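읽는 시간 6분
2022년 10월 6일 | 수비라 모소티

발표자 노트: 포장대 옆에 집게가 들어온 뒤

(슬라이드 1, 제목)
인사. 에실렉스 살몬트 물류동에서 소분 포장 라인을 맡고 있다고 소개. 오늘은 장비 성능 이야기를 길게 하지 않겠다고 미리 말해 둘 것. 사양이 궁금한 분은 쉬는 시간에 머시 마불라 씨를 찾으시면 됩니다. 도입 담당이고 오늘 뒷줄에 앉아 있습니다.

(슬라이드 2, 도입 전 작업)
우리 라인은 병, 튜브, 파우치 같은 작은 생활용품을 받아서 주문별로 상자에 넣는 곳입니다. 품목이 자주 바뀝니다. 지난 2월 기준으로 등록 품목이 2,365개였고, 모양이 제각각이라 그동안 자동화 제안이 올 때마다 견적 단계에서 멈췄습니다. 작업자 14명이 교대로 섰습니다. 한 사람이 집고, 확인하고, 넣고, 테이프까지 붙였습니다.
여기서 손목 통증 설문을 짧게 언급. 숫자는 말하지 않기. 응답한 분들이 개인 결과 공개를 원하지 않았습니다.

(슬라이드 3, 무엇을 바꿨나)
스키르니넬이라는 이름으로 진행한 사업입니다. 라인 전체를 바꾼 것은 아닙니다. 집어서 옮기는 동작 하나만 떼어 냈습니다. 작업자가 먼저 손잡이가 달린 집게로 물건을 직접 집어 보이고, 그 기록을 바탕으로 고정식 팔이 같은 동작을 하게 됩니다. 그래서 처음 몇 주 동안은 일이 줄지 않고 늘었습니다. 평소 물량을 치우면서 시연도 해야 했습니다. 이 부분은 빼지 말고 말할 것. 도입을 검토하는 분들이 제일 자주 놓치는 대목입니다.

시연은 오전 첫 시간에 했습니다. 처음에는 오후에 잡았는데 출고 마감과 겹쳐서 다들 서둘렀고, 그렇게 나온 기록은 대부분 다시 만들었습니다. 오전으로 옮긴 뒤에는 한 사람이 품목 하나를 맡아 자세를 바꿔 가며 반복했습니다. 세워 둔 병, 눕혀 둔 병, 작업대 가장자리에 가까운 병을 따로 했습니다.

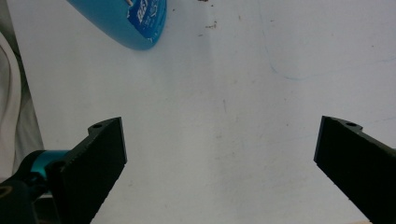
가장 어려웠던 것은 속도였습니다. 숙련된 분일수록 손이 빠릅니다. 집게를 들면 그 빠르기가 나오지 않으니 답답해합니다. 병 하나를 집는 데 평소의 몇 배가 걸립니다. 오래 일한 분이 저에게 "신입이 된 것 같다"고 했습니다. 이 말은 그대로 읽어도 된다고 허락받았습니다.
(잠깐 쉬고 다음 슬라이드)

(슬라이드 4, 사람 쪽에서 달라진 것)
첫째, 직무 이름이 바뀌었습니다. 포장원 가운데 6명이 지금은 '공정 시연 담당'을 겸합니다. 수당은 시연을 시작하고 나서 한참 뒤에 정해졌습니다. 순서가 거꾸로였고 제 잘못입니다. 다시 한다면 시연 첫날 전에 수당표부터 붙이겠습니다.

둘째, 말하는 방식이 바뀌었습니다. 전에는 "그냥 감으로 잡는다"고 하던 동작을 설명해야 합니다. 어느 쪽을 먼저 잡는지, 언제 힘을 빼는지. 설명을 잘하는 사람과 손이 빠른 사람이 꼭 같지는 않아서 조 안에서 서열이 조금 흔들렸습니다. 조장 한 분은 이것 때문에 면담을 두 번 했습니다.

셋째, 서 있는 시간이 달라졌습니다. 반복해서 집는 시간은 줄었고, 멈춘 팔을 보러 걸어가는 시간이 늘었습니다. 걷는 쪽이 낫다는 사람도 있고, 흐름이 끊겨서 싫다는 사람도 있습니다. 양쪽 의견을 다 소개할 것.

(슬라이드 5, 아직 안 되는 것)
투명 파우치는 여전히 사람이 합니다. 뚜껑이 헐거운 용기도 마찬가지입니다. 팔이 멈추면 보통 5분 안에 다시 돌리지만, 야간조에는 재가동 교육을 받은 사람이 부족합니다. 지금 야간에는 팔을 끄고 예전 방식으로 합니다. 야간조에서 "우리는 언제 배우냐"는 질문이 계속 나옵니다. 교육 일정은 아직 확정하지 못했습니다. 질문이 들어오면 확정 안 됐다고만 답하기.

(슬라이드 6, 인원 문제)
반드시 나오는 질문이니 먼저 말합니다. 이번 일로 내보낸 사람은 없습니다. 다만 봄에 퇴직한 두 분의 자리는 채우지 않았습니다. 이것을 감원이 아니라고 부를지는 듣는 분이 판단하시면 됩니다. 현장에서는 이미 그 얘기를 하고 있고, 회사가 말을 안 하면 소문이 더 빨리 돕니다. 우리는 월례 회의에 빈자리 현황을 올리기 시작했습니다.

(슬라이드 7, 같은 일을 준비하는 분들께)
- 시연 시간은 근무표에 따로 적을 것. 물량 시간에 끼워 넣지 말 것.
- 수당과 직무명을 먼저 정할 것.
- 기록을 누가 볼 수 있는지 문서로 알릴 것. 우리 조에서는 작업 평가에 쓰이느냐는 질문이 첫날 나왔습니다. 쓰지 않는다고 답했고, 나중에 서면으로 다시 냈습니다.
- 야간조를 처음부터 넣을 것.

시간이 남으면 솔리스 창고 견학 이야기. 거기는 팔을 먼저 사고 사람을 나중에 불렀습니다. 이름은 밝혀도 된다고 했습니다. 시간이 모자라면 생략.

질의응답. 계약 금액 질문은 마불라 씨에게 넘기기.

관련 글
살몬트 물류동 교대제 개편 경과
공정 시연 담당 수당 기준 안내
스키르니넬 중간 점검 회의 요약
솔리스 창고 견학 후기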